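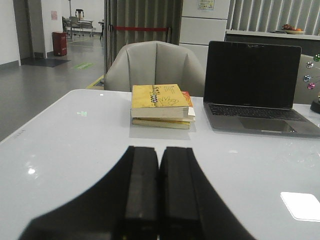 Desk accessories: do they help?

Paltgate has a shared work table, the kind of place where every object is supposed to have earned its place. I went along with it up to a point. The idea behind the setup, borrowed from a Jisavitz leaflet that has been going around the office since October, is that a few cheerful things on a white surface make people work better. I have my doubts. I've heard the same claim made for desk plants, standing mats and a lamp that changed color at 4 in the afternoon.

Books and laptop
Three books in a stack, a yellow paperback on top with a hand drawn on the cover. Stacks like this are popular in office photos. I'd like to know how often anyone pulls out the bottom one, which means moving the other two first. The laptop is open with the screen off, and takes up more of the table than any of the accessories. If you want more room, start there.

The glossy top
White gloss looks clean in a catalog. It also picks up every ceiling light, and you can see the glare spots on it. Nestel sells a matte top for 400 more, and I can't say I would pay that either. A large desk pad would do most of the same job.
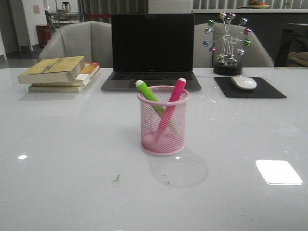 PENS & SMALL STORAGE

Pink mesh pen holder, two chunky markers, one lime green and one bright pink. They lean out to either side because there isn't much else in there to hold them up. The leaflet says a holder "keeps your tools upright and within reach." Within reach, fine. It's also standing right in front of the laptop, so you would be moving it every time you wanted the trackpad.

Mouse and pad
White mouse, black pad, off to the right. I have no complaint about these. Plain things that do what they were bought for.

The Ferris wheel
Silver spokes, shiny colored balls, round black base. Yüksel lists a similar piece under "focus objects," item 628, and I have yet to see an explanation of what that means. It's a nice enough ornament. Call it one and I'll stop arguing.

Chairs
Two light gray armchairs with padded backs. They look comfortable, and for a long meeting I'd take a good chair over anything on the table. For typing I would want to try one for a full day first, say 9 to 5 on a Wednesday, before ordering more of them.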